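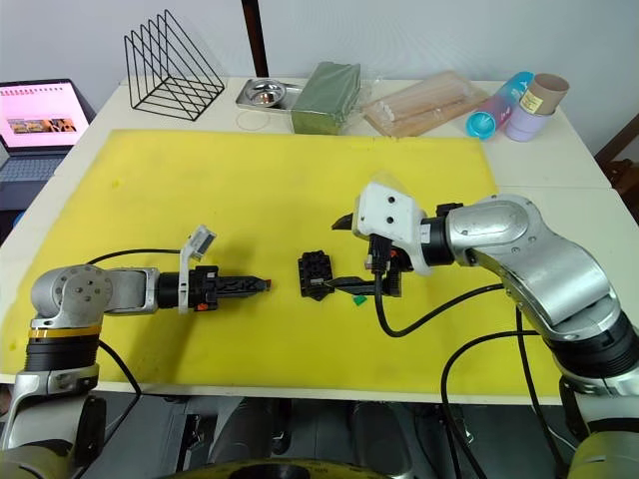 Two arms, one yellow mat, one white table.

Right, sourdough. I promised last month that I'd own up to how my starter was getting on, and the short version is that I've killed one and the second is thriving so hard I've had to move it into a bigger jar. I blame the heating. Our kitchen in Plitville is freezing until teatime and then suddenly tropical, and the first starter just sulked at the back of the worktop and went grey (sorry, I know some of you read this over breakfast).

Starter number two lives in the airing cupboard next to the towels and smells gorgeous, a bit like cider. I feed it before bed with rye flour from the mill shop at Brudberg. It's dearer than the supermarket stuff but my goodness it makes a difference! I bought two bags on Sunday and I'm already halfway down the first.

A few of you wrote in asking why your loaves come out flat. Mine did too, for ages, and what sorted it was leaving the dough alone for longer. I now give it up to 24 hours in the fridge after shaping, then straight into a very hot pot with the lid on. The crust crackles when you take it out and I stand there listening to it like a daft thing. Try to let it cool before you cut it. I never manage it, and the middle is always a bit gummy as a result, and I eat it anyway with far too much butter.

Also, the flatbread recipe from the Khalaf bakery went down a storm, 226 of you have asked for it now, so it's going in full in the April issue. You'll want nigella seeds and a heavy frying pan. If you can't get nigella, sesame is fine, though it's a different sort of bread by then and I'd probably add a pinch of cumin as well.

Keep the crumb photos coming, especially the disasters. And if anyone has spare proving baskets, the round ones, I'm after a couple and will happily swap for a jar of starter or some of my plum jam, which has set like concrete but tastes lovely.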